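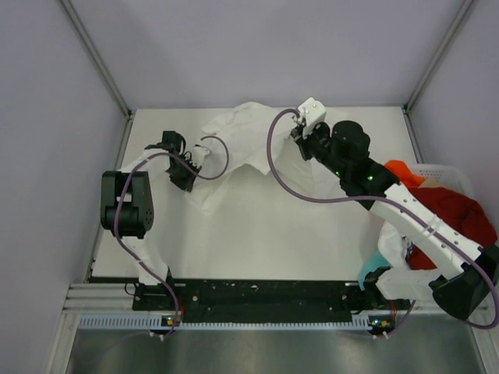 I've been folding my grandmother's tea cloths all wrong for years and I only worked it out this month, so please settle in, because I have a lot of feelings about linens and nowhere else to put them. Thin white cloth is the trickiest of the lot. Pick it up by two corners and the rest goes wherever it likes, with the near edge sagging down in the middle and creases running every which way, and if it's fine enough to be a little see-through, you can't even tell which fold is on top!

2/ So, corners. I used to grab whichever two came to hand and give the whole thing a good snap, like my mother did on the back porch. Lovely sound, terrible results. What I do now is lay the cloth on the table first and find two corners that share a short side, then lift those slowly and let the rest stay down flat. The table does half the work for you.

3/ A word about the table. Mine is the white one we bought when we moved to Altstead, and for years I complained that it showed every crumb. For folding, though, I wouldn't trade it. It's smooth, so the cloth slides when you want it to. My old pine one had a rough patch that snagged two good napkins (I still have them, they're dust rags now, rest their souls).

4/ Someone asked what the cloths are. The ones from my grandmother have no label at all. The newer ones are from Costache, the little shop next to the bakery, and they cost me 7 dollars apiece, and I bought more than I'll admit to here. They come out of the wash looking like used tissue paper, but they do settle down.

5/ Ironing! I know some of you don't, and I love you anyway. I iron mine a touch damp, wrong side first, and I never iron the fold lines in. Fold afterward, by hand, while the cloth is still warm. If you press the crease hard every time, the threads wear along that line, and one day you hold it up to the window and there's a row of tiny holes smiling back at you.

6/ Now the fold itself. Lift the two corners, carry them over to meet the far two, and set them down before you let go. Set them down! I used to drop them from a height and then spend ages nudging everything square. Smooth from the middle out with the side of your hand. Then in thirds the other way, and thirds again if your drawer is shallow like mine.

7/ For tablecloths it's the same idea with a second pair of hands, if you can get somebody to stand still long enough. The big one for the Plisden supper takes us 40 minutes with ironing, and that includes a coffee break and one disagreement over which side is the front.

8/ Storage, and then I'll let you go. I keep them in a Waltura box, the plain kind with the lift-off lid, and every May I take them all out and refold them a different way so the creases don't land in the same spot. The lavender bag goes on top, never in between, after what happened with the blue runner.

9/ Going to go put the kettle on. If you have a trick for round cloths, please tell me, I've been rolling mine around a cardboard tube and I don't love it.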